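Plustness is a method for teaching robot arms household tasks from demonstrations recorded with hand-held grippers. It was developed at the Prirnside laboratory by a group led by Soon-im Geum. The demonstrator holds one gripper in each hand, and no robot is needed during recording.

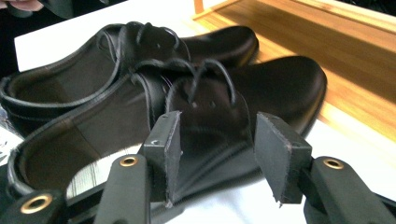
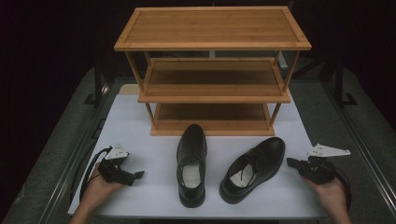
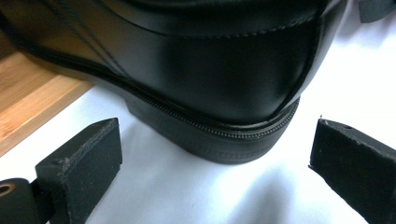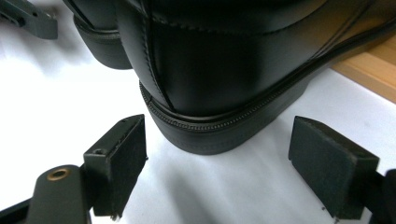
Black leather shoes during recording for the shoe rack task.

Prirnside, May 5, 2021

Method

Each gripper carries its own camera, and a further camera gives a view of the whole work area. The three streams are matched in time, and the path of each gripper is worked out from its own images. A policy is then trained to predict the next short stretch of movement for both arms, including the opening of the fingers.

The shoe rack task requires a pair of shoes to be placed side by side on a rack. Glossy black leather was chosen as a hard case: highlights shift with the viewing angle, and the sole and upper differ little in colour.

Results

The training set, known as Reris, holds 279 demonstrations of the task. In 35 trials on a two-armed Uniyal robot, the policy placed both shoes in 32. Training on 141 demonstrations gave a lower rate, with most failures occurring at the first grasp of the heel.

Limitations

Loose laces caught between the fingers are not detected. The method also has no measure of grip force, and soft shoes were left out of the trials.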